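Stop telling me the robot was confused

I've been putting sorting cells together for a small outfit called Maeng for long enough to have a favorite excuse, and last month I used it on a customer. The arm had crushed an eggplant. Flat-out squashed it, juice on the cloth, a fault light blinking away while everyone in the room looked at me. And I said, "It got a little confused there."

Well, no. It got a bad number, and I'm the one who gave it that number.

Let me back up. We were getting a mixed grocery cell ready, the kind where cans and bottles and vegetables all share one surface and the arm has to pick whatever it's asked for. The grip force is supposed to change with the object. A can gets the firm setting, 60 newtons on our setup, and produce gets 28. Those live in a table, and the table gets loaded when the arm starts up. I'd restarted the arm with the produce row blank (I was going to fill it in after lunch, I really was) and the software did what we'd told it to do with a blank row, namely use the last value it had. The last thing it had picked up was a can.

So that's the whole mystery! Four people stood there for most of an afternoon talking about lighting and shiny skin and whether the wrist camera could tell where a dark vegetable ended and its shadow began. Those are fair things to worry about, and I've lost sleep over shadows before. But the arm found the eggplant just fine. It went right to it, closed on it nice and centered, and then squeezed it like a can.

What bugs me is how ready we all were to talk about the machine like it was a tired kid. Ga-eun Ki, who does our safety reviews and is a lot more patient than I am, wouldn't write up the incident until I took the word "confused" out of my notes. I was annoyed. I thought she was being picky over one squashed vegetable. Then she asked me what I would have written if it had been somebody's finger, and I didn't have much to say after that.

I think she's right, and I think most of us in this business know it. When you say the robot got confused, you've closed the case. You retrain something, you move a lamp, you run the test again and it passes, and the blank row is still sitting there waiting for the next guy. If you say "the fallback used the highest force available and I skipped a step," that's embarrassing for 2 minutes and then somebody fixes the fallback. Ours now refuses to close at all on an empty row – it stops and complains, loudly, and I've come to like the noise.

I know the other side of this. Droker, who sells for us, says customers don't want to hear about tables and fallback values, they want to hear that it's handled. Maybe so. But I called that customer back and told them exactly what I'd done, and they asked better questions in that one phone call than in the whole month before. They even wanted to know what else falls back to the last value. (Two other settings did. I hadn't looked.)

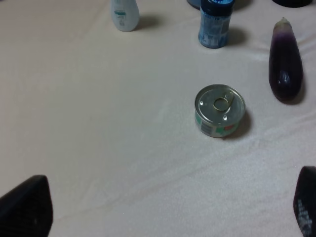

What I'd ask for in an incident note

Start with the value the arm was using when it moved, and where that value came from. Put down who loaded it, even if it's you. Leave out any word you'd use for a person's mood. And before anyone touches the lights, check the table for blanks.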